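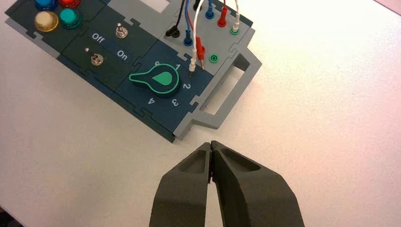

Skip to content Home Projects Build log Tool wiki Members

Search the log...

July – bench 2, evening

OK so I finally got the knob code to a place where I'm willing to let it near the task panel! Fouzia rewrote the approach move over the weekend (thank you thank you) and the arm now comes in with the fingers nearly closed instead of wide open, so there's a lot less to bump into on the way to the toggles. I'm still opening up late for the knob, and I don't love that.

Things I changed tonight:
Wrist speed down to 81 for anything near the leads. Close timeout up to 1000 ms. Zero offset on the wrist joint is 2839 now, was 1339 – if you pull my branch and the wrist points at the ceiling, that's why.

The angle thing is still bugging me. Jornar (the planner, for Edith and anyone else new) is happy when the panel is square to the table, and then I turn it diagonal and it wants to go to position 3 by way of position 0. Wálter thinks it's a sign error in my frame transform. He's probably right, he usually is, but I stared at it for an hour and couldn't find it.

Also I want to try the white and red plugs next, the ones that dangle. Grabbing a lead that swings is a whole other project, I know, I know. Consuelo has softer finger pads she says I can try.

Next: log the knob angle, ask Thảo about the wrist cable, eat something.

We use cookies to keep you signed in. Accept Settings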